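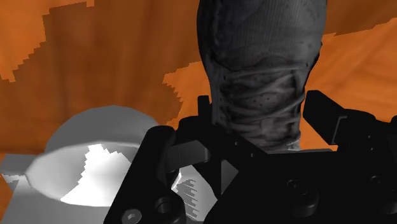 Skikstead Town FC Supporters: Frequently Asked Questions

Reading time: 4 minutes
Last updated: May 11, 2018

Is the club for sale?

The club has been for sale for most of its existence. What changes is whether anybody wants it. The current owners say they are "open to conversations," a phrase they also used about the leaking roof in the East Stand.

Who do we play for, then, if we finish in the playoffs?

You mean who do we play. We'd face whoever finishes in the spot opposite ours, over 2 legs, with the lower-placed side at home first. Away goals don't count double at our level. We know you were told they did by the man at the Hong Road end. He has been telling people that for years and he was wrong then as well.

How do I get a season ticket?

Online or at the ticket office window on Hong Road, which opens at ten and closes when the queue becomes depressing. Renewals go first. If you had a seat last season, it is held for you until the renewal deadline, and after that it goes to a stranger who will love it more than you did.

Can I move seats?

Yes, once renewals are done. Blocks C and D are popular and rarely come up. Block H is always available. Go and sit in Block H for a few minutes before you commit to Block H. There is a pillar.

What does a match ticket cost?

Adults pay $24 in any stand. Under-12s get in free with a paying adult, up to a limit of 2 children each. People do turn up with a whole birthday party and try their luck — the turnstile staff have heard every version of "they're all mine."

Is there an away allocation for the Satley derby?

There is, and it's small. Satley give us 80 seats behind the goal and act as if they've handed over a kidney. Tickets are sold by loyalty points, highest first. If you have fewer than 31 points you can still apply, in the same spirit that you can still buy a lottery ticket.

How do loyalty points work?

One point for a home league game, two for an away game, three for a midweek away game. A suggestion that we award a bonus for anyone who stayed to the end at Brurnex last December is still being looked at. There would not be many to hand out.

Why did we sell our best striker to Brurnex?

Money. We'd love to give you a longer answer. The fee covered the wage bill through to the summer and paid for the new drainage, so when you see the ball roll properly across the south corner, that's him. He has since scored twice against us, both times with a muted celebration, and we found that almost more annoying than a knee slide would have been.

Will he be replaced?

He has been, on paper. The club signed a forward on loan who is described as "a different type of player." So far the difference is that he plays on the left and doesn't shoot.

Where should I park? 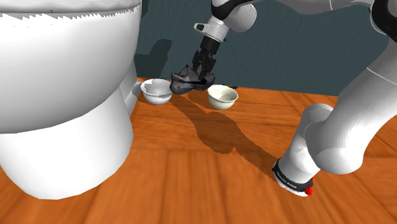 The lot behind the stand is permit only on match days, and the permits went years ago. Try the streets north of the canal, and leave people's driveways alone. The free shuttle from the rail station runs every fifteen minutes before kickoff and then at intervals known only to the driver afterward. Walking takes less time than you'd think, apart from the hill.

Can I bring food into the ground?

You can bring sandwiches, fruit and soft drinks in plastic bottles with the lid off. Flasks are fine. Glass and cans will be taken from you at the gate. The pies inside are sold by an outside company, so complaints about the pies should go to them. We have sent several.

What happens if a game is called off?

Your ticket is good for the rescheduled date. If you can't make that one, ask for a refund before the new game is played. Asking after we lose it 4-0 doesn't work, though we admire the nerve.

Is the badge changing?

No. A survey went out, the answers came back, and many of them couldn't be printed. The heron stays.

How do I join the supporters' group?

Fill in the form at the shop or come along before any home game to the room under the main stand. Members get a vote at the annual meeting, a newsletter when we remember to send it, and early notice of away travel. The coach to Satley leaves at nine sharp — bring cash, because the card reader only works when it's parked.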